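Teleop notes, November

I finished the first batch for the Oment project this month – 142 demos kept out of 200, all driven by remote control in the simulator. Most of the ones I threw out were my own fault. I kept closing the gripper too early.

Slowing the arm to half speed over the last 6 cm of travel helped more than anything else I tried. I also stopped recording for more than 2 hours at a stretch, as my hands get sloppy after that. 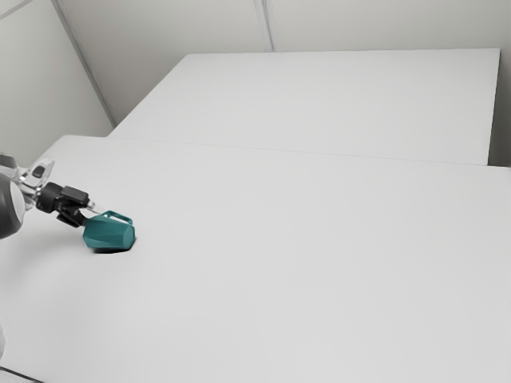

Gripper on the teal object, low over the table.

Next I want to try the same task with the Cirnetti controller.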